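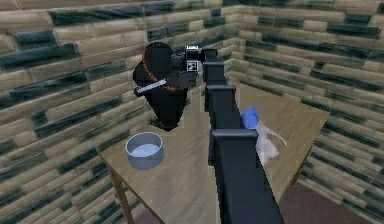

ok so people keep asking me when they can buy a robot that clears the table. I've been messing around with this in simulation since July, so here's my very unscientific thread

short version: not yet. longer version: kinda, if your table is boring enough

my current chore is dumb simple. wooden table, a shallow bowl, a big black thing with a red band on it, something blue, something white and crumpled. put it all away. my nephew could do this for a cookie

bowls are fine! I love bowls. stiff, round, they sit there and wait for you. the Arnitero planner (free version, I'm cheap) gets the bowl most of the time and I barely have to tune anything

soft stuff is where my evenings go. anything thin and crumply changes shape the second you touch it, and then the plan you made is for an object that doesn't exist anymore

I left it running overnight once. 600 tries at the full table. it cleared everything in 251 of them. I was thrilled for maybe 2 minutes and then I pictured a human with that record at a diner

also, it's slow. one full clear takes over 2 minutes when it goes well, and I can do my actual kitchen table in the time it takes to find a podcast

somebody in the replies brought up the Helivham demo, the one with the dishes. yeah it looks great! I'd just love to see it with a wet dish towel and a half-open bag of chips in the way

shop floors are a different story imo. same part, same bin, same spot all day long, and machines have been good at that forever. your kitchen is never the same kitchen twice (mine for sure isn't)

would I let one near my real dishes? the plastic ones, sure. grandma's pitcher, no way

next up I'm trying the Cunska gripper model, softer fingers, supposed to be nicer with bags. will post numbers even if they're embarrassing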